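Clendness Adult Learning
Introduction to Ceramics: Materials and Firing
Handout 4: Glazes and how they behave

Tutor: Blandine Gilbert
Technician: Niall Pringle

Read this before the second glazing session. Bring it with you, along with your test tiles from last time.

1. What a glaze is

A glaze is a thin layer of glass melted on to clay. It goes on as a mixture of powdered minerals and water, dries to a dusty coat, and melts in the kiln. Nearly every glaze has the same main parts.

Silica makes the glass. On its own it needs a far higher heat than our kilns can reach.

Flux brings the melting point down. Common fluxes are feldspar, whiting, zinc and the boron frits.

Alumina stiffens the melt so that it stays on the pot. It usually comes in with the china clay, which also helps keep the powder floating in the bucket.

Colour and opacity are added on top of this. A clear base with nothing added will show the clay underneath.

2. Shiny, satin and matt

A glaze with plenty of silica compared with alumina tends to be shiny. Raise the alumina and the surface becomes duller. A second kind of matt comes from tiny crystals that grow as the kiln cools, so the same glaze may be matt after a slow cooling and shiny after a fast one. A third kind is only an underfired glaze. It looks matt but has not melted properly, and it should not be used on anything for food.

To tell them apart, fire a tile one cone hotter. An underfired glaze will turn glossy. A true matt will change much less.

3. Blues

Cobalt is the strongest of the colouring oxides. Half a per cent gives a clear mid blue in most bases, and two per cent is close to navy. It is also the most reliable, and gives blue in both electric and gas kilns.

Paler blues are harder. Very small amounts of cobalt oxide are difficult to spread evenly and may leave specks. Use cobalt carbonate, which is finer and weaker, and sieve the batch twice. Adding tin or zirconium will turn the blue milky. Magnesium in the base pushes it towards purple.

Specks can have other causes: iron in the clay, a crumb of kiln shelf, or grit from a dirty brush. Before changing a recipe, check which one you have.

4. Glaze on shaped surfaces

Glaze moves a little when it melts. It thins on edges and gathers in hollows, so a ridge will often come out lighter or darker than the ground on each side of it. With a semi-opaque glaze the effect is mild. With a clear coloured glaze it can be strong, and potters carve or throw shallow lines to make use of it.

Plates need more care than bowls. The flat middle holds whatever is poured on it, and a thick pool may crawl or blister. Pour, turn once, tip out the rest, and wait for the shine to go off before touching the rim.
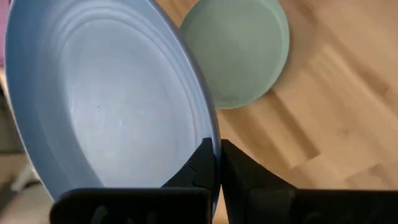
5. Suppliers and stock

Our feldspar and whiting come from Brurnus. The frit is from Lomaveo and is sold in sealed tubs – please put the lid back. The Lefèvre white stoneware is kept under the long bench and must not be mixed with the red clay scraps.

Full glaze buckets are made up from 3600 grams of dry material. For your own tests, weigh out 100 grams and write every weight down as you go.

6. Safety

Wear a mask when handling dry powders. Wipe benches with a wet sponge and never sweep them dry. Wash your hands before breaks. Niall loads and unloads all kilns, so leave your work on the trolley with your name on the base.

7. Before next time

Choose one base glaze and mix it with three strengths of cobalt carbonate. Brush each on a tile in one, two and three coats. Note the thickness, the cone and the place on the shelf. Leave the tiles on the trolley by 4 pm.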